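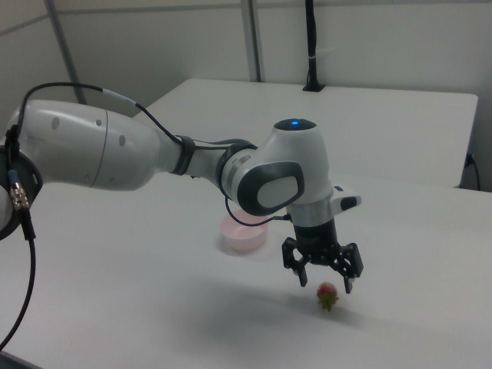 Spent this week on the grasp planner for the strawberry task. Notes in this thread, mostly for the people using the Lernby branch.

The old planner picked a grasp from the first depth image and stuck with it. Fine for blocks. On a small berry, a few millimeters of error puts a finger into the fruit.

The new one replans during the approach, up to a hover point above the berry. After that the pose is locked and the arm goes straight down – no more corrections.

Replanning has a budget of 300 ms. If it runs over, we keep the last good pose. I logged 20 runs and it went over in 2 of them, both while the segmentation model was still loading.

Leaves are the harder part. With the calyx toward the table, the mask sometimes drops the green and the center comes out too high. I now fit the mask with the leaves included and clip the height after.

Still open: finger width is a fixed number in the config. It should come from the mask.

Code is in the Vustwood repo under planner/approach. Tests need the June calibration file or 7 of them will fail.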